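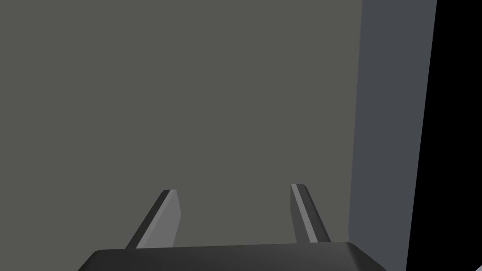

Can a machine put the dishes away yet? Readers ask us some form of that question more than any other, and the June results from Trurkwood give a fair idea of where things stand. The short answer is no, at least in a kitchen that hasn't been set up for it. The longer answer depends on which part of the chore you mean.

Trurkwood has been working on a program called Filip, meant to run an arm with a plain two-finger gripper. The team picked 4 chores: moving a cup from a counter to a shelf, opening a cabinet door, pushing a box flush against a wall, and sorting small parts into bins. The first two come from the home and the other two from the shop floor. All of the work so far has been done in simulation, so no cups have been broken.

Across the month the program made over 3,783 attempts, and 2,409 of them finished within the time allowed. Those numbers sound decent until you split them up. Pushing the box did well. Sorting did well when the parts were spread out and badly when they were piled up. The cabinet door was the worst of the lot, with only 388 finished attempts, and the team says many of the failed ones ended the same way: the gripper came up to the door, stopped close to it, and never found the handle.

Lejla Softić, who runs the tests, puts that down to what the program can tell from close up. From across the room a cabinet has edges, a top, a handle and a floor under it. Move in near one side and most of that is gone. A person in the same spot would lean back or feel along the panel with one hand. Filip has to be taught to back away, and it is slow to learn because backing away looks like losing ground.

The simulated views are bare. A big flat gray face straight ahead, a bluer gray one at an angle beside it, black past that, and two open fingers with nothing between them. There is no grain or lettering to go by. The team keeps things this plain to make the runs fast, and plans to add surface detail later in the summer.
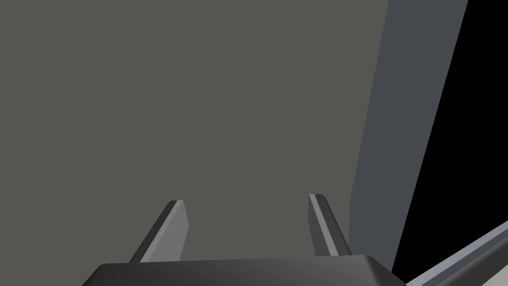
Tamara Nistor wrote in to ask why anyone would bother with cabinet doors at all. Her view is that a household would do better with open shelves and a machine that can use them than with a clever machine that fights with hinges. She packs orders at Dindia, and says the shop there changed its bins and its table heights long before it bought any equipment, and that most of the time saved came from the tables.

She has a point, and the Trurkwood people don't really argue with it. On the shop floor you can fix the bins in place, paint a line and keep the lighting the same all day. A home moves around. Chairs get left out, someone puts the big pan where the small one goes, and the program has to cope. Softić's reply was that plenty of people rent and can't take the doors off.

For now the team will keep the cabinet chore and drop the time limit on it, to see whether the slow attempts get there in the end – Softić expects that some will. A trial on a real arm is planned with Nalanico, starting with the box and the sorting. No date has been set for the cup or the door. We will print the results when we have them.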